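The towel shelf at Endgate

Min-kyu Chae keeps the linen for the Endgate rooms, and when I came at two in the afternoon he was still thinking about the morning delivery. He spoke with me for almost an hour, mostly standing. I wanted to ask about money and staff. He wanted to talk about towels, so we talked about towels.

"Before, we had stacks," he told me. "A stack looks very good on the first day. Then somebody needs the one at the bottom." He made a pulling movement with his hand. "After this it is a pile."

The change to fabric bins was made in December. Endgate has 14 rooms, and together they go through 400 washes in a month, counting the small face cloths. Every bin holds one person's set. Chae tried wire baskets first, from a shop called Traler, and he did not like how the loops of the terry caught on the metal. Fabric is softer and also lighter, and when it is empty it can go flat into a drawer. 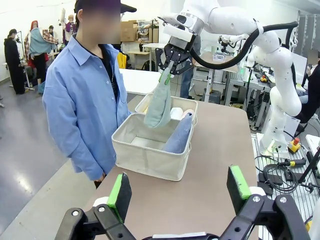 A cream fabric bin with a few cloths in it.

I asked him what goes in first. He said that people always expect a strict rule from him and he has only a loose one. The thick pieces go against the walls, where they help the bin to stand. The thin pieces can go almost anywhere. He does not like to fill a bin more than the rim, although he admitted that his own bin at home is much too full.

"I roll most of them," he said. "My mother folded in three parts, always, and ironed the edge. I respect this very much. But a roll, you take it out and the neighbor does not fall." For the very fluffy ones he makes an exception and folds them, for a fluffy towel when rolled becomes "like a cat that you try to put in a box." 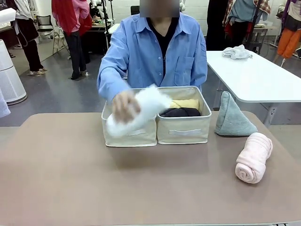 The color is the other half of his method. White is for the bath, yellow and pink are for hands, and the dark ones are for the floor or for people who dye their hair. He learned the last part at the Sotari guesthouse, where he worked for two winters and where, he says, the laundry bill one season was $1,709, a number he still remembers with some pain. Blue has no fixed job. He likes to have a few blue towels outside of the system, so that a guest can ask for one more and the set stays complete.

Does anybody put them back in the right place? He laughed for a long time at this. The bins stand in pairs, he said, so that a person who is in a hurry has only two possibilities, and even so the floor towels travel. Once in the week he takes everything out on the table and begins again, a job for which he allows himself 60 minutes and a radio.

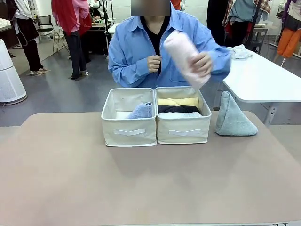
Effiong disagrees with nearly all of this, and told me so on the stairs: rolled towels take too much space, they never dry well in the middle if someone was impatient with the dryer, and a plain shelf with good folding was always enough for a house of this size. Chae has heard it many times. He answered that the point about the dryer is correct — he now leaves the thick ones open on the line until evening — and that on the point about the space they will not agree.

He measured it, in fact, though only with his arm. A shelf took the folded stacks up to his elbow, and the same shelf takes the bins up to his wrist, but they go deeper to the back. "So who is right?" he asked me. I did not know.

For a bin with a divider he has a different habit. The long rolls go into the bigger side and the short ones into the smaller side, and something flat can lie on the bottom. He prefers to hold each roll in the middle when he lowers it, with the loose end turned to the wall. 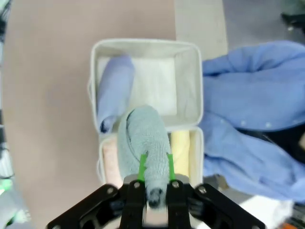 Terry towel, rolled, over a divided bin.

Before I left I asked if he would show the method to other houses. He has been asked by one, farther down the road, and has said maybe. First he wants better labels. The paper ones fall off in the damp, and the cloth ones must be sewn by hand, and he has finished only the first few.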